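Old Motors Find a New Workbench at Utotley Repair Hall
7/18/23
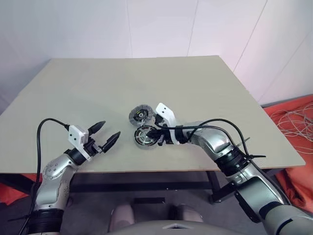

Two round motor parts on the sorting table, one of them showing the copper-colored windings around its rim.

If you have a dead washer, a fan that only hums or a treadmill that quit back in February, Utotley would love the motor out of it! The Utotley Repair Hall has opened its motor bench, and the first weeks have been a delight for anyone who likes to see what makes household machines go.

The bench is in the back room of the old Colteck building, through the second door past the bike stands. People bring in a motor, take it apart at one of the tables and learn which pieces are still good. Stators get the most attention. A stator is the part of a motor that stays put while the rest turns, and on many of them you can see the wire wound tightly over a ring of metal teeth (they're surprisingly handsome up close, and heavier than most folks expect).

The hall set out to collect 200 motors by the end of the year, and 42 have come in already. Of those, 13 went back to work after a cleaning and new bearings, including one from a basement dehumidifier that its owner had given up on twice. The rest are being stripped down for parts or for their copper, which goes to Pascu Metals on the county road. Money from the copper pays for more bearings, brushes and wire.

Sorting is the part that newcomers seem to like best. Each stator is checked for burned or broken windings, then tagged by size and put on the shelf that fits. Parts with a readable label go on the top shelves, where they can be matched with a model number. Mystery parts go in the long bin by the window, and the regulars have been having a wonderful time working out where they came from. One ring spent three evenings in that bin before somebody matched it to a ceiling fan!

A free beginner class starts next month, with room for 24 people. It covers opening a motor case safely, testing a winding with a meter and putting everything back in the right order, and the last session is set aside for whatever people bring from home. Asteck Tool Supply on Mill Street is lending the meters. Kids 12 and up are welcome with an adult.

The hall takes motors from washers, dryers, fans, mixers, power tools and exercise machines. It can't take anything with fuel or oil still in it, or sealed compressors from refrigerators and air conditioners. Please unplug the appliance and take the motor out first if you can. If you can't, bring the whole thing to the side door and ask for a hand cart.

Drop-off is open every weekday afternoon from 3 to 6. Sign-up sheets for the class are at the front counter and at the Utotley library.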